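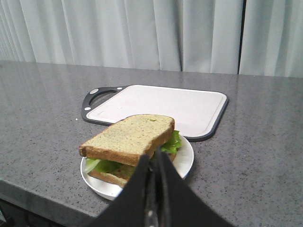 Call for participants: Stilurora Neighborhood Data Review

Stilurora is looking for residents to check whether the numbers published about our part of the county match how people live here. You do not need a background in statistics. A suspicious mind would help.

Every few years someone puts out a report on families, housing and health in these neighborhoods. The last one we looked at closely rested on a mail survey with 200 replies, and it drew firm conclusions about child care, bus use and food costs from them. Maybe those conclusions are right. We would like to know before another round of grants gets handed out on the strength of a bar chart.

What you would do

Read one chapter of the draft community profile and mark anything that looks wrong, vague or out of date. Then fill in a household questionnaire, which covers rent, commuting, meals, school and who looks after whom. After that there are two group meetings, where readers of the same chapter compare notes with Mimoza Hoxha, who runs the review.

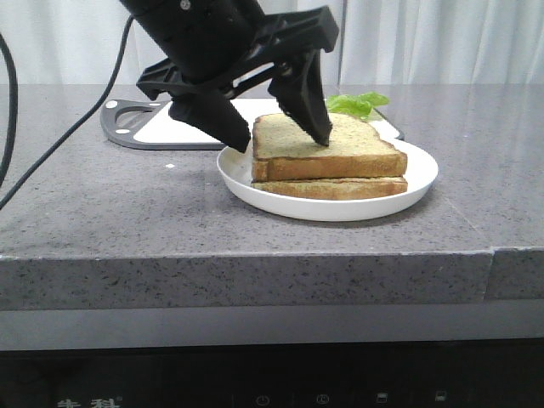 The meetings last two hours each and we stick to that. If you have sat through listening sessions where the findings were already printed and stacked by the door, we understand your doubts. The draft is unfinished, and comments will be published next to the passages they concern, including the rude ones if they make a point.

Who we want

Adults who have lived in the Dendine or Nurkico neighborhoods for at least a year. We are short of renters, night-shift workers, and people raising grandchildren. We already have plenty of people who sit on boards. They may apply, but they will go to the back of the line.

There are 47 places. If more people apply, names will be drawn within each neighborhood, and Aarne Mustonen will post the method beforehand so anyone can argue with it.

What you get

A $600 payment, half after the questionnaire and half after the second meeting. Bus fare is covered. Child care is available on site during meetings if you ask for it when you apply. We make no promise that your comments will change county policy. Other projects have promised that, and we have yet to see the policy.

Your information

Questionnaires are stored without names. Liesl Gasser keeps the contact list separately and will delete it in August. You can pull out at any point and keep whatever you have been paid. 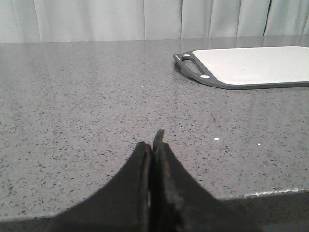 Stilurora Neighborhood Data Review, Dendine and Nurkico

How to apply

Send us your name, your neighborhood, how long you have lived there, and a few lines on one thing you have read or heard about the area that you don't believe. Please skip the résumé. Paper forms are at the front desk of the Stankevičius building, and you can hand them back in the same place. Forms are in English and Spanish. If you would like help filling one in, ask for Selina Hauser.

Applications close 19/05/2025. Everyone who applies will get an answer, including those who are not picked.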